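Mulligan wall panels, set-up guide
Section 2: Cleaning the grooves
By Elli Kauppinen, July 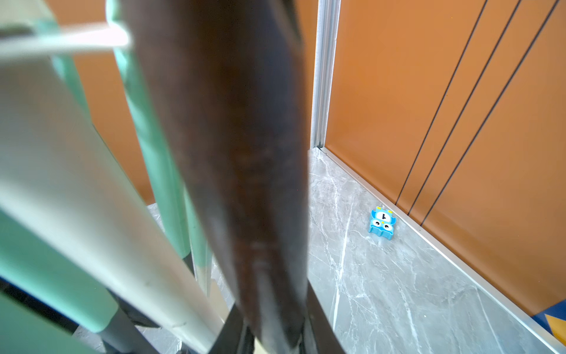
Do this before the room gets used, dust sits in the grooves and shows up on orange worse than you'd think.

1. Dry brush first. Soft bristles, top to bottom, follow the groove.
2. Damp cloth, wrung out hard. Plain water.
3. Corner last. Fold the cloth over a fingertip, dont use a blade.
4. Dry right away with a clean towel.

NOTE: Greasy marks, one drop of dish soap. Rinse teh cloth twice.

CAUTION: No scouring pads. No steam. Dulls the finish and we can't match it.

Touch-up paint: ask Fergal Rafferty, page 167.

2 comments | 170 shares
© Nundasell. Back to top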